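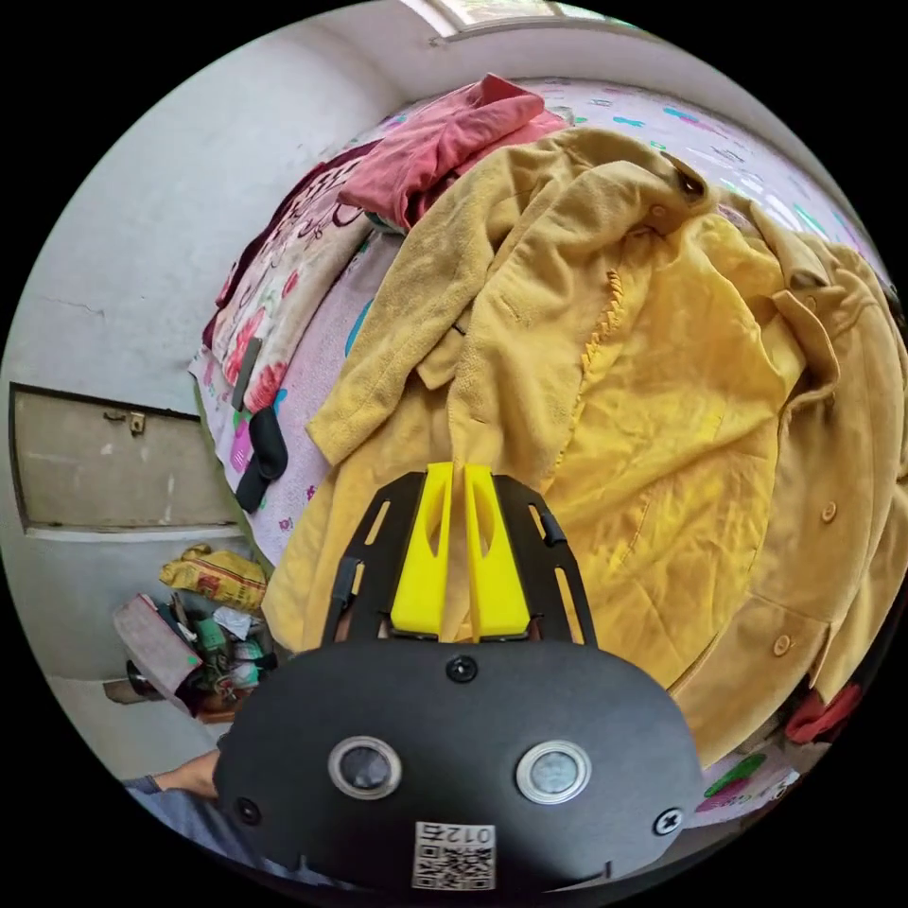

Notes for session 4: from hand-held demos to something a policy can learn from

Right, last time we finished on inverse kinematics and I promised you'd get to leave the equations alone for a bit. I nearly kept my word (there's one transform further down, sorry). This session is all software: what happens between somebody squeezing a hand-held gripper at a pile of clothes and a trained policy doing something sensible with the same pile.

I've tidied these up since I gave the talk in April, and fixed the timing section, which was wrong. Thanks to Esko Hakala for spotting it and being nice about it. This version is dated June 22, 2019, so if you've got an older printout, bin it.

What we're recording

A demo, for us, is a folder with two streams in it: the camera frames, and the gripper width. From the frames we work out the camera pose afterwards. So the raw stuff is really small in variety, and nearly everything you care about has to be computed from it. That's the bit students find odd. You'd think the robot's motion would be sitting there in the log, but no robot took part, so there aren't any joint angles to read off. You get a camera path through a bedroom and you have to make a robot's motion out of it!

Getting the pose

We run visual tracking over the whole video. It picks out corners and bits of texture, follows them from frame to frame, and solves for where the camera must have been. Patterned bedding is lovely for this: all those little motifs and roses give it plenty to hold on to. Plain grey plaster is rotten. If you point the gripper at a bare wall for long, the tracker has next to nothing to go on and starts to drift, and when it comes back to the bed it may think the bed has moved.

The other trap is cloth. The tracker assumes the world stays still, and a coat that's being dragged across a bed doesn't. Pick up one of those mustard coats and a big slab of the picture moves with your hand, so the solver can happily decide that you are the one standing still. We mask out the fingers and the area between them, and throw away points that disagree with the rest. It's crude. I like it anyway.

With a wide lens, straight things come out bent (look at the wall by the bed), so please use the fisheye camera model and not the pinhole one. I say this every year. The pinhole model will run, it'll give you numbers, and the numbers will be a mess towards the edges.

Gripper width

Our fingers are bright yellow, which seemed a brilliant idea until we started collecting on yellow clothes. The first width estimator was a colour threshold: find the yellow blobs, measure the gap, done in a few lines. Over a yellow fleece or an ochre wool coat a plain colour threshold has every excuse to grab the garment as well, and then your gap is the gap between a finger and a sleeve.

What we do now is fix a search window where the fingers can be, which never changes much because they're bolted to the same body as the camera, and match on the outline inside it. The oval hollows in the fingers help a lot there. Colour is still used as a hint. If you're doing the Dorkitz exercise, try the threshold version first and plot it, because it's worth seeing how it goes wrong.

The one transform

The tracker gives you the camera pose in the world. The policy wants the fingertip pose relative to where the fingertips were a moment ago. So:

T_rel = inverse(T_world_cam(t) * T_cam_tip) * T_world_cam(t + 1) * T_cam_tip

T_cam_tip is constant and comes out of calibration. Get the order of those multiplications wrong and everything looks almost right for small motions, then goes mad when you rotate. Check it with a big wrist twist before you check it with anything else.

Timing

This is the part I had wrong. Frames and widths have to carry the time they were captured, and I'd been using the time they were written to disk. On the Salminen set, that put the width 2 frames behind the picture. It doesn't sound like much, but for cloth it's the difference between closing on the fold and closing after you've started to lift. The loader now refuses any folder without capture stamps.

After cleaning we've got 1859 demos in the Zonent index. Some are short, and a few still have tracking gaps, which are flagged in the metadata so you can skip them.

To do before next time

Run the pipeline on the Astier folder, all the way to relative poses. Plot the path in 3D and watch the video next to it.

Write down where the tracker loses confidence and what the camera was looking at then.

Swap the width estimator for the colour one and compare the two curves.

Optional, and harder: the policy only sees cloth from above. What would you change in the input if you wanted it to tell one coat from the one it's tangled up with? Bring a sketch, scribbles are fine.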